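The Glass Day

The coach from Pivirdale was late, so by the time we had all got our visitor stickers on, the tour had already started without us. I didn't mind a bit. I had waited since February for this, ever since the leaflet came through the door at work: Geststead Open Day, come and see how robots learn to use their hands!

Geststead used to make bus seats. It still smells a little of glue if you stand near the loading doors. The Trendano people took it over and filled it with benches, tables and arms, so many arms, all bolted down and waving slowly at nothing when we walked in. A boy in front of me waved back at every one of them.

Stop 4: The Sorting Arm

I had missed the first three stops, but this one made up for it. The arm was picking plums out of a crate and setting them down in rows, and it did it so gently that a woman beside me whispered "oh, well done" as if it could hear. Then it picked up a plum with a bad side, held it, turned it over, and put it in a different box. Everybody clapped! I clapped too, and then felt silly, and then clapped again when it did the next one.

Our guide had a grey fleece and a voice worn down to a thread (we were her last group). She told us the arm had been useless at plums until it had 200 hours of people handling plums to learn from.

"Whose hands?" I asked.

"Ours, mostly," she said. "Come and see. It's Solanki's turn for glass."

Solanki, I should say, is the name of a room. All the rooms there are named after old bus routes and the firms that ran them, and there's still a timetable screwed to the wall outside.

Stop 5: The Solanki Room

We were asked to keep our voices down, so of course we all stopped talking completely. I have never been so quiet with 12 strangers. Glass is hard for the arms, the guide whispered. They look straight through it and see the floor. So somebody has to sit there with straps on their wrists and markers on the straps, and hold a clear block, and turn it, and hold it again, until there is enough of it for a machine to make sense of. I thought it would be dull to watch. I could have stayed all afternoon.
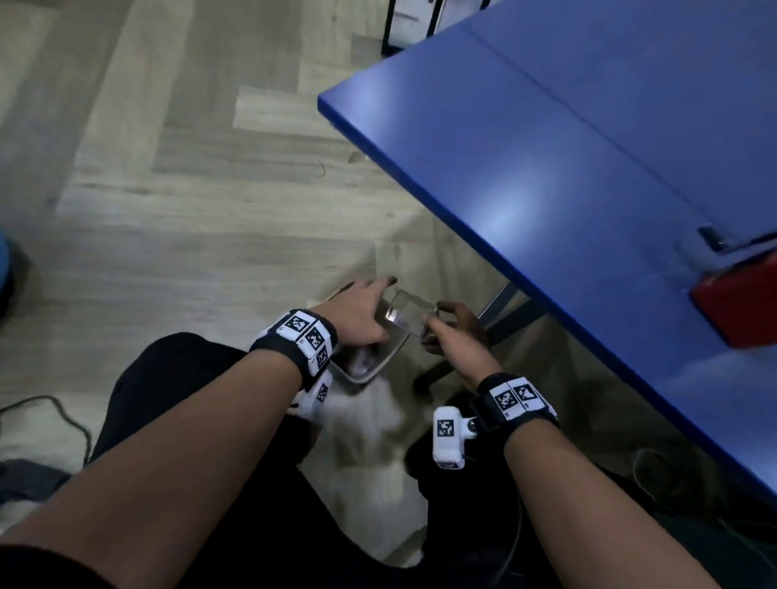 Stop 6: Have a Go

They let us try it ourselves at the end. A strap went on each of my wrists, lighter than I expected, and I was handed a glass block of my own and told to hold it however I liked.

I forgot how I hold things! I had to put it down and pick it up again three times before my hands would do it without me watching them. The guide laughed and said everyone did that, and that she'd once gone a whole morning unable to lift a mug.

On the way out they gave me a card with my number on it, 31, and said my few minutes would go in with all the rest. I kept it in my glove on the coach so it wouldn't bend. Across the aisle the boy was practising on his drinks bottle, turning it round and round, very slowly, with his tongue between his teeth.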